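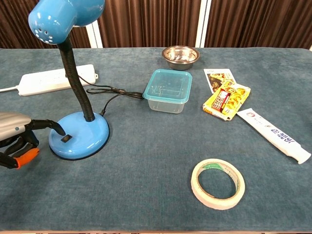
Talari Chores - README

Hi, and thanks for downloading this! I started Talari with Periklis Koutsoukos in January because we kept having the same argument over lunch: can a robot do the boring little jobs around the house yet? My answer so far is "a few of them, on a good day."

What's in the folder

Seven chores, each in its own subfolder. The lamp switch is the one I'd open first (it's my favorite, and it's a lot harder than it sounds - a small rocker on a domed base gives a fingertip very little to push against, and a gooseneck lamp loves to scoot away). Lids, bowls and tidying a cluttered table are in there too.

How we score

A run passes only if the chore gets done with no human help. Knocking something else over is a fail, even if the light comes on. Rhun Prothero thinks I'm too strict about this and he may be right, so near misses have their own column in the notes.

Known problems

Four of the runs in the Ondel subfolder have no score yet. I'll get to them!
Clear plastic still gives our object finder fits.
Please don't compare scores with the old Ternier set, the rules were different.

Last updated 25/07/2018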